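Bristari notebook, February 2026

Bathroom reset again, and I'm really pleased with how this one is going! The chore list is at 10 items now and Bromley gets through 8 of them without a hand from us. Wiping the counter is good, cups back on the tray is good. Small packets are still the hard part (thin wrappers, they slide and fold), and cords are worse. 136 grasp attempts logged on packets, 70 clean. In April we'd have been happy with one!

To try next: slower approach on the toothbrush kit, and leave the hair dryer for the very end.
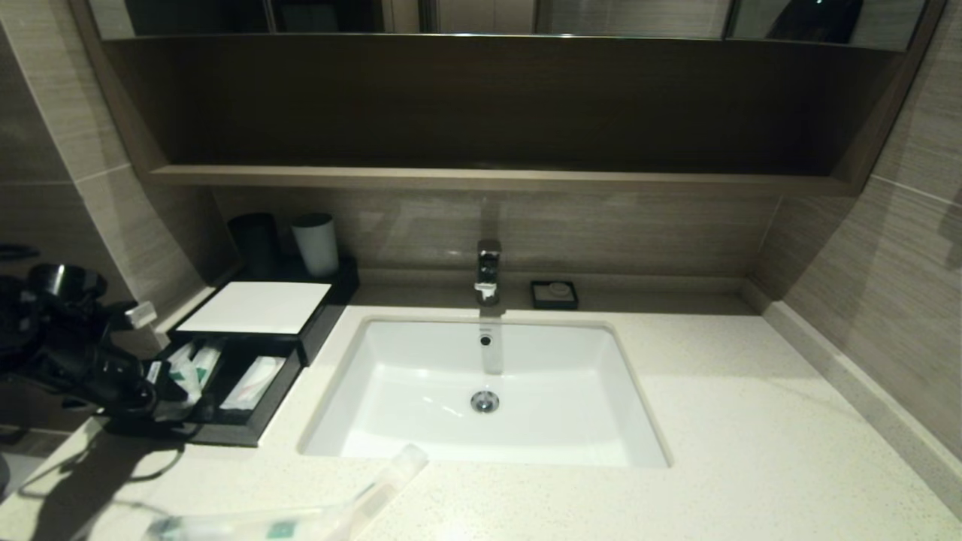

Wanting Tan thinks we should stop scoring single grasps and time the whole vanity, start to finish, against a person doing it, because a hotel would only care about that. Fair. Timer goes on for the next run, cord included.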